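Hillari Open Day

The Hillari Open Day is a yearly public demonstration of household robotics held at the Skála building in Dranemov. It is organized by the Hillari laboratory, a research group that works on robot arms for kitchens and other small rooms. The event is free of charge and includes live demonstrations, short talks and a tour of the workshop. The best-documented edition took place on 1/19/24.

Background

The Skála building was put up in 1855 as a grain store and later served as a school of mechanics. Hillari took over the ground floor and the east wing after a long renovation, which left the old loading doors in place. Visitors still enter through them. The laboratory first opened its rooms to the public at the request of the town library, whose reading groups had asked to see the machines at work. The first open day had no printed program, and guests were led through in a single party.

Kumudini Mondal, who heads the laboratory's simulation section, has directed the event since its second edition. Matúš Hájek is in charge of the workshop and leads the tour of the arms themselves. Under Mondal the program was divided into two parts: a morning session on simulation and an afternoon session on hardware.

Program

The morning session is held in the lecture room on the ground floor. Staff run tasks in Brallirus, the laboratory's own simulation software, and project the view from the robot's wrist on a large screen. Typical tasks include approaching a cabinet, opening a door and returning the arm to its rest position. Guests may ask for a task to be repeated from a different starting point. The room seats 80, and places are given out in order of arrival.

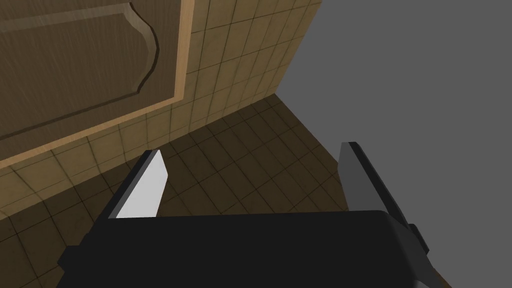 Brallirus builds its rooms from separate panels of floor and wall, to which furniture is then added. Only the parts needed for a given task are modeled, a practice that keeps loading times short when a room is changed between runs. The program draws no sky or outer building, so a tiled wall may simply end at a vertical edge with plain gray beyond it. Surface patterns such as wood grain and grout lines are applied to the panels as flat pictures, and the light can be altered without rebuilding the room. In her opening talk, Mondal usually spends several minutes on the choice of surfaces, a subject on which the section has published two short reports.

The afternoon session moves to the workshop in the east wing. Groups are kept small and stand behind a painted line while Hájek operates an arm at reduced speed. Worn finger pads, motor housings and early bracket designs are laid out on a side bench and may be handled. Children under ten must be with an adult. The tour ends in the former loading hall, where staff remain to answer questions until closing.

Attendance and reception

Hillari recorded 3101 visitors across all editions up to and including that of January 2024. School groups from Dranemov and the nearby villages made up a large share of the total. Comment cards from the 2024 edition praised the morning session but noted that the lecture room filled early — a complaint that had also been made the year before. In April the laboratory announced that the simulation session would be given twice at the next open day, with the same tasks shown each time.

See also

Skála building
Brallirus (software)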